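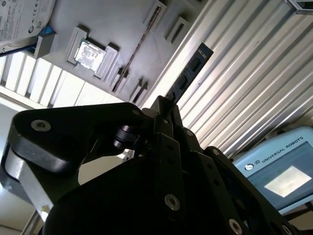

Hikadlow PC Parts Holder Plate, pale grey
Product code 2912

I've built more desktops than my spare room can hold, and the bit that always got me was where to put everything. Processor on a saucer, memory on the windowsill, screws in an egg cup. So when Hikadlow brought out a plate with raised holders for the parts, I ordered one for the shop straight away (and a second for me, obviously).

It's a plain pale grey plate with raised rectangular holders and recesses all over it. The processor gets its own square frame and sits in there face up, metal lid showing, so you're never fishing it off the bench by its edges. There's a long narrow groove as well, and I've got into the habit of using that for memory sticks. I'd been leaning them against a mug before, so you can imagine how pleased I was!

I like to lay the case on its side next to the plate, take the side panel off and work straight from one to the other. Socket lever up first, then the processor, then the memory. Do check the latches at the ends of the memory slots before you pick up a stick, I still forget and end up doing it one-handed. And tuck your cables out of the way before you start, especially on an older tower where the power wires go everywhere.
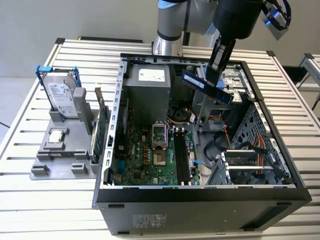

Side panel off, socket lever up, both long memory slots still empty.

We send these out from Ginerthorpe in a flat box with a sheet of card on each side. Mine came through two house moves without a mark, though I did wrap it in a towel for the second one. Wipe it with a dry cloth and keep it away from the radiator.

Price: £19 each
Postage: free to Nilbridge addresses, worked out at the till for everyone else
In stock since: 2018-01-09

If you're after the slatted aluminium worktable too, ring the shop and ask, I can't list it on here because of the weight. 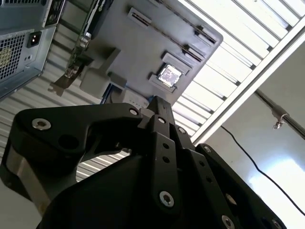 What goes in first

I put the processor and memory in before I bother with a graphics card, mostly so I've got room for my hands. Other people do it the other way round and swear by it. Whichever you choose, let the processor drop into its socket under its own weight and don't press. With memory you do have to press, a bit harder than feels polite, until the latches come up.

Comments (3)

Pacita Ambrosio
Bought one for my son and ended up keeping it. Does the processor frame fit the bigger square ones? He's got an old workstation chip he wants to show off.

Suqin Zhong
Pacita, I tried mine with a big one and it sat on top of the frame, so I'd say no. Fine for the ordinary desktop sort. I do wish there was a lid for the whole thing, my cat is very interested in it.

Pacita Ambrosio
Thanks Suqin, ordinary sort it is then.

Recently added
Mladenović screwdriver set, short handles
Hikadlow cable ties, bag of 2000
Anti-static mat, code 3531
Thermal paste, small tube

Search the shop
Type a part or code
Go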